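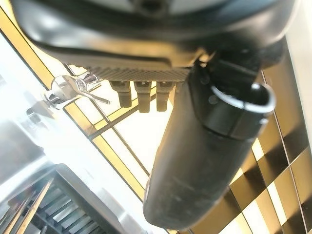
Black tube, grille strip and chrome lever, from underneath.

The September clean at Lanon was completed a little before noon, and I record it in these pages as I have recorded the others. My attention this time was given to undersides. They are seldom included in a household schedule, and mine had made no mention of them until Anouk Dewulf raised the matter in a letter.

The curved tube is matte black and has its share of scuffs and pale marks. I have decided to leave these alone. An abrasive cream would improve the marks and spoil the finish, and I would sooner keep the finish. The thin silver rim is to be treated with a soft dry cloth only. The same applies to the chrome lever, which is slim and should not be leaned upon.

The grille strip requires more patience. Its perforations are very fine, and I have allotted it a soft brush and around 3 minutes — a generous allowance, in the opinion of Noemí Cuevas, who considers the whole schedule excessive.

The revised schedule has been placed inside the cupboard door. Shelves and skirting boards will follow in the next entry.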